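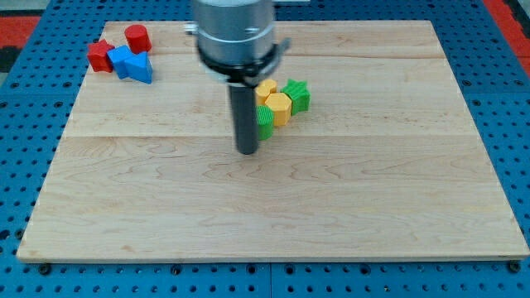

We use cookies to keep you signed in and to remember your ticket filters. Accept all / Manage settings

Ticket 269: Uron pin meter reads far too low on dry maple
Posted in September by Kamol Wiriya, Nirnitz Support
Status: closed, with one item passed to firmware

Product: Uron moisture meter, two-pin
Reported by: Apinya Sukprasert, joinery workshop, Honddale
Handled by: Kamol Wiriya, Aiguo Fang

Original report

We make chopping boards and small shelves, mostly maple. The timber comes from Wuisan and their delivery sheet gives 13 per cent moisture for this batch. Our Uron gives 4 per cent on the same boards. I don't believe 4 per cent. It would have to come straight out of a kiln to be that dry, and it has been in our rack for a fortnight.

The odd thing is that it doesn't do this all the time. Yesterday afternoon I got readings close to the delivery sheet. This morning, same boards, same meter, it was back down at 4. I have changed the battery twice. The pins look straight. We have 55 boards waiting to be glued up and I don't want to start until I know which number is right.

Apinya Sukprasert

First reply

Thanks for the details. Please try these before we ask for the meter back.

1. Fit the cap and press the test button. The display should show CAL and then a number inside the range printed on the cap. Tell us the number.
2. Unscrew both pins, wipe the threads with a dry cloth and screw them back in finger tight. Don't use pliers.
3. Check which material group is showing in the top corner of the display. For maple it should be group B.
4. Take three readings on one board, away from the ends and away from any glue line. Push the pins in along the grain until they stop moving easily.

Also let us know where the boards are stored and whether the room is heated overnight.

Kamol Wiriya

Customer update, 10.40

Cap test passes, number is in range. Pins cleaned, one of them was slightly loose but tightening it made no difference. Group showing is B.

Three readings on one board: 4, 4, 5. I moved to a board from the bottom of the rack and got the same.

The rack is in the back store. It isn't heated. The workshop is, from when we open until we lock up. Boards are carried through to the workshop in the morning when we need them.

Internal note

Cap test fine, so the measuring circuit is probably fine. The low reading is steady and doesn't jump about, which doesn't look like a loose pin to me either. Two ideas:

- Temperature. Cold wood reads low on a pin meter. She measures in the morning, straight out of an unheated store. The Uron corrects for this only if the wood temperature has been entered by hand. But it is September, the store can't be that cold, and a chilly board would lose her a point or two, not nine.
- Group setting. She says B. I'd like to see that confirmed after a power cycle.

Asking Aiguo to look.
KW

Internal note

Agree that temperature can't explain all of it. I took a meter from the returns shelf with the same firmware and set it to B, then left it to switch itself off. When it came back on the corner still said B, but the reading on my test block had dropped a long way. Pressing the group key once all the way round, back to B, put the reading right again.

So the letter on the screen is remembered and the correction table isn't. After an auto power-off it looks to be using the table for plaster until somebody touches the group key. Would like the customer to confirm before I write it up. Our meter could have its own fault.

Aiguo Fang

Second reply

We may have found it. Could you do the following, in this order?

1. Leave the meter alone until it switches off by itself.
2. Switch it on and read one board. Write the number down.
3. Press the group key until you have gone right through the list and are back at B.
4. Read the same board in the same holes.

If the second number is much higher than the first, the fault is in the meter's software and your timber is fine.

Kamol Wiriya

Customer update, 13.15

Did that. First reading 4, second reading 12. Did it again on a different board, 4 and then 12 again.

That explains the afternoons. My colleague Thitima Intarasuk uses the meter on softwood after lunch, so she changes the group and then I change it back to B when I want it. In the mornings I'm the first to pick it up and I never touch the key, it already says B.

Is 12 right then, or is it 13? I know it's one point, but Wuisan charge by the grade and I would like to know.

Apinya

Third reply

Both can be right. A pin meter in good order is not accurate to a single point, and timber moves a little in a fortnight under cover. Some of the difference may be the temperature of the wood as well. To narrow it down:

- Bring one board into the workshop and leave it overnight, standing on edge or on battens so that air gets to both faces.
- Enter the room temperature in the meter (hold the group key, then use the arrows).
- Go through the group list and back to B, then take your readings.

For what it's worth, neither figure is what we would choose for indoor work. Most people gluing up shelves for a heated room want the timber drier than this - ask your supplier what they recommend, or leave the stack in the workshop for a few weeks and check it again. Measure the same boards each time and mark them in pencil.

Kamol Wiriya

Customer update, next morning, 8.50

Board left in overnight, temperature entered, group key done. 13 in the middle and 12 near one end. I'm happy with that and I'll apologise to Wuisan, I had already sent them a fairly sharp email.

We've moved the whole batch into the workshop and will leave it there. Two orders will go out late. Is there going to be a fix, or do I have to press the key every time?

Apinya

Closing reply

For now, yes, please press the key through the full list each time the meter has been off. Switching it off by hand before it times out also avoids the fault on our test meter, but we have only tried that on one unit.

Wanpen Chareonsuk in firmware has the report and has reproduced it. The Uron can't be updated at home, so once a fix is ready we'll send you a prepaid label and return the same meter. I don't have a date for that yet. You won't need to open a new ticket, just reply to this one if you haven't heard from us.

Kamol Wiriya

Recent tickets

Uron display shows CAL and won't clear
Replacement pins: which thread do I need?
Can I use a pin meter on oiled worktops?
Readings differ between two meters on the same board
Battery cover clip broken, part request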